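Chapter 7
Safe Practice in Automated Handling

After reading this chapter, you should be able to:
state the purpose of a handling standard
tell a rule from a recommendation
prepare a test record that another laboratory can follow

7.1 Why Handling Needs Rules

A robot that lifts household goods works close to people, even when its task is simple. The Trotus Code of Practice, used throughout this book, treats every lift as three stages: approach, grip, and release. Each stage has its own limits on speed and force.
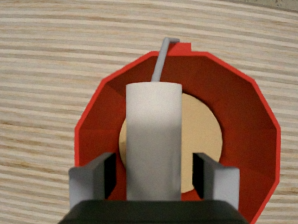
The approach is the stage most often left out of written procedures. Under the Code, the fingers must be open before they come level with the object, and the path must be set down in the work plan – a spoken instruction is not enough.

7.2 Rules and Recommendations

The word "shall" marks a rule. The word "should" marks a recommendation, and a site may depart from it if the reason is recorded.
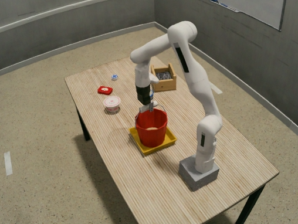

Chapter 7 | 91

Containers with a hinged handle are covered by a separate clause. The handle shall be gripped near its midpoint, and the first lift shall be no higher than 15 millimeters. The operator then checks for swing before going on.

7.3 The Work Area

Before a trial begins, the layout of the table is compared with the approved plan. Objects that play no part in the task may stay in place, provided the plan lists them. 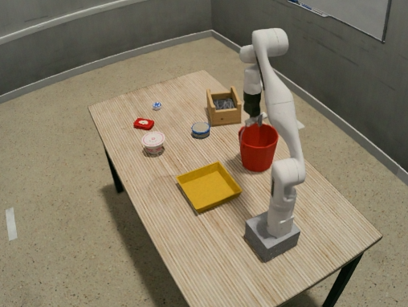
Figure 7.2 Gripper over the opening of a red bucket, with a yellow tray nearby.

Any change to the layout calls for a new entry in the test record. The Lorkstead form, reprinted at the end of the chapter, has space for this on its second page.
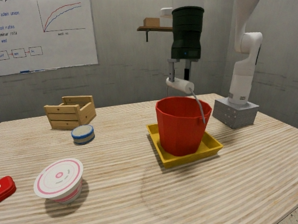
Does a trial run in simulation need a test record?
A record is required for every trial, simulated or physical, and it shall state which kind was run.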